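工单主题：Endale 项目效价实验，标准品曲线斜率变平，系统适用性老是不过
提交人：分析方法组（就是我）
优先级：先填了中，后来自己改成了高
涉及系统：Altomix 加样工作站、Dostura 数据分析软件
状态：已解决，还有两条尾巴没收

问题描述

先说情况。Endale 的生物学活性实验，报告基因细胞法，跑了挺久了，一直还算听话。五月开始，标准品那条四参数曲线就不太对劲，上下平台都还在，信噪比也说得过去，就是中间那一段越来越“躺”，斜率往下掉，EC50 往左偏一点点。一开始我以为是细胞状态，没太往心里去（检讨一下），后来 Dostura 连着给我弹红框，系统适用性不通过，我才认真起来。

我把手头的板子都翻了一遍，一共16块，按斜率排了个序，贴在工单附件里了。过的和不过的混在一起，第一眼真看不出规律，同一批细胞里都有过有不过的，看得我头大。

样品的相对效价倒是没飘多少，样品和标准品一起躺，除下来差不多就抵消了。这也是为什么前面没人觉得是大事！可是系统适用性不过就是不过，数据不能报，稳定性那边的时间点还排着队呢，所以麻烦支持的同事帮忙一起看看。

下面是我边查边记的，口语了点，大家将就看。正式的偏差报告另写。

第一轮，上午，先怀疑软件

老规矩，先怪软件，哈哈。Dostura 前阵子换过一次分析模板，我怕是权重或者异常值剔除的设置变了。把一块不过的板子的原始读数导出来，用旧模板重新算了一遍，斜率一模一样，小数点后面都没动。又拿一块以前过了的板子放进新模板算，也没变化。

顺手检查了浓度列。之前吃过亏，有人把起始浓度填错了单位，整条曲线平移了一大截。这次浓度列没问题，稀释倍数也对，孔位映射我对着布局图一个一个点过去的，没错位。

软件排除。Dostura 的支持回得很快，也说他们那边看审计追踪没有异常改动，谢谢！

第二轮，还是上午，看细胞

细胞这边我查了复苏记录、代次、接种密度和活率。代次确实有几块板子偏高，但都在方法规定的范围里面，而且偏高的那几块里也有斜率漂亮得不得了的，所以代次解释不了。

然后是血清。血清供应商是 Wineda，我们这边正好换过一次批号，换批的时候做过桥接，桥接报告我也找出来重新读了（在共享盘很深的一个文件夹里，找了半天，文件名还叫“最终版2”，拜托以后别这么起名字）。桥接数据没毛病。不过换批的时间和曲线开始躺的时间挨得实在太近，我就有点不甘心，把旧批号剩的那一瓶拿出来，新旧血清各养了一瓶细胞，准备同一天铺板对比。

培养箱的温度和二氧化碳曲线也拉了，平平的一条线，没什么可说。

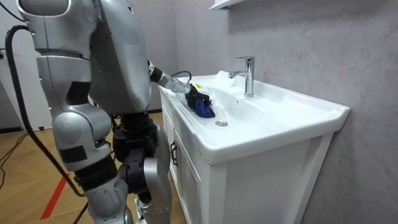
血清对比要等细胞长起来，等的时候我也没闲着，回头去看底物和读板机。底物是同一批，分装以后冻着的，冻融次数写在管子上，都是第一次融。读板机做了自检，又用参比板读了一遍，线性和重复性都过。孔间串扰也看了，高信号孔旁边的空白孔没有被带高。

所以到这里为止，软件没问题，底物没问题，读板机没问题，细胞看着也没问题。心态还可以，就是有点饿，先去吃饭了。

第三轮，下午，血清对比出结果

新旧两个批号的曲线叠在一起，躺得整整齐齐，一起不过。血清冤枉它了，Wineda 那边我本来已经写好一封语气不太好的邮件，还好没发出去……

但是这次对比有个意外收获。那天 Altomix 排满了，我只抢到半个时段，有一块板是我手动稀释的，想着反正也是看趋势嘛。结果就这一块，斜率好好的，漂漂亮亮地过了！

这一下我来劲了。赶紧把附件里那张排序表拿出来，多加一列，写上“谁稀释的”：手动，还是 Altomix。加完以后规律就出来了，手动稀释的板子全在上面，不过的那些全是工作站做的。不过也有工作站做的板子是过的，夹在中间，这个先记着，后面会讲到。

中间有几块板的稀释方式记录本里没写清楚，只写了“按方法操作”，我是靠 Altomix 的运行日志反推出来的。这里我小小地呼吁一下，记录模板里加一个勾选框吧，一秒钟的事。

第四轮，查 Altomix 的加液准不准

既然怀疑工作站，那就先做称量法。用天平一个通道一个通道地测，目标体积就设方法里实际用的245微升。每个通道的偏差和重复性都在标准里面，而且余量很大，比校准证书上的还好看一点。

换了一盒枪头再来一遍，也好。换了一个批号的枪头，还是好。密封圈拆下来看过，没有裂，也没有变硬。

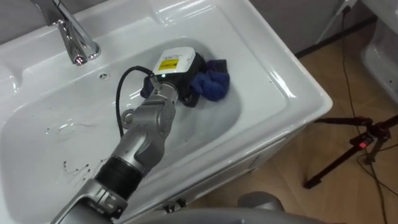
这个结果让我很郁闷。体积准，曲线却躺，那到底躺在哪儿？我给 Altomix 的支持打了电话，对方第一反应也是让我做称量法，我说做了，他说那再做一次染料法吧。我当时心里嘀咕，体积都对了还染什么色，不过人家既然说了，那就做呗。

幸亏做了！

做法很简单，用食用级的蓝色染料代替标准品，稀释液还是原来那瓶稀释液，跑的就是正式方法，一个字都不改。跑完以后从每个孔里取样测吸光度，和理论稀释曲线对比。前面几个梯度看着还行，越往后偏得越多，后面的孔全都比理论值浓。手动稀释的那一排做对照，老老实实贴着理论线走。

也就是说，每一步移过去的体积是对的，但移过去的那一口液体，浓度不对。这不就是没混匀嘛。

我又跑了一次，这回在半路点了暂停，趴在台子边上看那块深孔板。起始孔是500微升，颜色是匀的。往后的孔就很明显，底下深、上面浅，像没搅开的饮料。工作站是把染料打在孔底的，混匀的时候枪头却停在靠近液面的位置，吸吸吐吐都在上面那层打转，到下一步转移又跑到孔底去吸，吸走的正好是浓的那一层。一步浓一点，一步一步往下传，曲线就被拉平了，EC50 也跟着往左跑。跟我们看到的现象全对上了，我当时真的在实验室里喊了一声，把隔壁做滴定的同事吓一跳，不好意思啊。

第五轮，为什么会变成这样

方法文件我打开看了，混匀次数6次，跟以前一样，混匀体积也一样，流速也一样。所以如果只看方法打印出来的那一页参数，什么都没变，怪不得方法复核的时候没看出来，打印页上根本没有混匀高度这一项！

混匀高度藏在液体类型的高级设置里，要点两层才进得去。原来我们设的是固定高度，离孔底很近，混匀的时候从底下往上翻。Altomix 控制软件升级以后，液体类型库重新导入过一次，这一项变成了“跟随液面”，也就是新版本的默认值。支持那边查了以后确认，从旧版本导出的库文件里如果这一项的名字带中文后缀，导入时认不出来，就会悄悄填默认值，也不弹提示。我们的液体类型名字恰好就是带中文的，唉。

那为什么工作站做的板子里又有过的呢？前面说先记着的就是这件事。我对了日志，那几块用的是另一个方法文件，里面调用的是英文名字的液体类型，是以前方法开发阶段留下来的，导入的时候认得出来，高度没丢。两个文件在界面上长得几乎一样，操作的人点哪个全看手快点到哪个。这个问题其实也挺吓人的，单独开一条整改。

顺便回答评论里有人问的，为什么以前的性能确认没抓到。性能确认做的是加液准确度和残留，没有做连续稀释，而且升级以后的评估也是照着这个清单走的。不是谁偷懒，清单上就没有这一项，现在加上了。

处理措施

液体类型里的混匀高度改回固定高度，改完以后锁定，普通操作账号只能看不能改。

开发阶段留下来的方法文件归档，界面上只留一个正式的，名字也改清楚了。

所有带中文后缀的液体类型，逐个和升级前的备份比对。比下来还有一个缓冲液用的也丢了高度设置，好在那个方法只做单步加液，不混匀，不受影响，也一起改回来了。

染料法连续稀释加进升级后的确认清单。染料、板型、接受标准我写了个草稿，放在附件里，欢迎大家拍砖。

效果确认

改完先跑染料，后面的孔都回到理论线上了，孔里上下颜色也看不出分层。接着跑真的细胞板，工作站和手动稀释各做一份，两条标准品曲线基本叠在一起，斜率回来了，EC50 也回来了，Dostura 的红框没有再弹。换了一位同事独立再做一遍，也过。

那一刻的绿色对勾真好看啊，我截了个图发群里，收获点赞若干。

历史数据怎么办

这块不归工单管，我简单说一句免得大家来问。不过系统适用性的板子本来就没有报数据，按无效处理，样品复测。过了但是用了受影响液体类型的板子，要和质量部门一起做影响评估，我已经把清单列好交过去了。在评估出来之前，请大家先别引用这些结果，特别是在写月度汇总的同事，拜托拜托。

补充记录

傍晚又收到 Altomix 支持的回复，说导入时静默填默认值这个事，他们已经登记成缺陷，后续版本会加提示，在那之前建议我们命名只用英文和数字。我回复说可以，但是希望导入结束以后能给一份差异清单，哪怕是个很丑的文本文件也行。对方说会转给产品那边，没给时间。

还有同事问能不能干脆把混匀次数加多，一劳永逸。我试了，在错误高度下把次数往上加，分层会轻一些，但还是有，而且泡沫多得可怕，我们这个稀释液里有蛋白，一起泡就不好收拾。所以次数维持6次不动，高度对了就够用。

另外如果别的组也在用 Altomix 做深孔板连续稀释，建议今天就去看一眼液体类型高级设置里的混匀高度，找不到入口的直接来工位喊我，我带你点，两分钟。

未关闭项

一、影响评估，等质量部门意见。
二、实验记录模板里加“手动稀释／工作站稀释”勾选框，变更申请已提交，等批。

这两条完了我再来把工单关掉，先挂着，别催我哈。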